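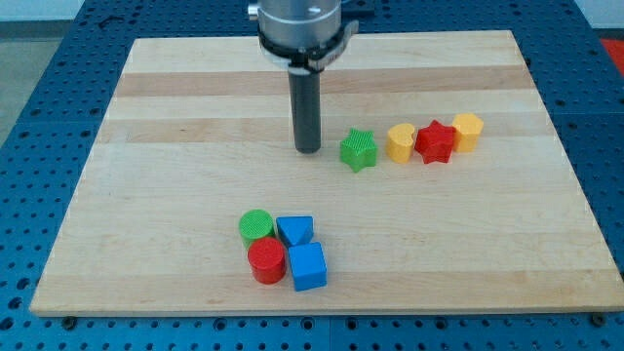
Chapter 6
Sorting and Grouping Small Solids

6.1 Scope of the chapter

A set of small blocks can be sorted in more than one way, and the result depends on the property chosen before sorting begins. This chapter deals with three properties: colour, outline and position. Mass and surface finish are left to Chapter 7.

The outline of a block is the shape of its end face. A star, a heart, a pentagon, a triangle and a circle each give a different solid when carried through a fixed height. All except the last are prisms in the everyday sense; the circle gives a cylinder. Two blocks with the same outline belong to the same outline class whatever their colour, so a green star and a red star are classed together. Sorted by colour, they are separated, and a yellow heart joins a yellow pentagon.

6.2 Rows and clusters

Position is treated separately, as it can be altered without altering the block. Two arrangements are used throughout the chapter. In a row, the blocks follow one another along a line, which need not be straight or parallel to the edge of the board. In a cluster, each block lies close to at least one other and the group has no single direction. An open stretch of board between two groups is called a gap. A gap must be wider than any space within either group; otherwise the blocks are recorded as one group.

6.3 The working surface

The exercises assume a flat, plain board in a light colour. The Sistby board is suitable, as is any rigid board with square corners. Lighting should come from one side, so that shadows fall in one direction and the heights of the blocks can be compared.

The Damgaard set used in the exercises contains 20 blocks. Readers with the older Kandance set, which has 17, should omit Exercise 6.4. A block placed on its side is recorded by its outline and marked with the letter S in the final column of Table 6.1.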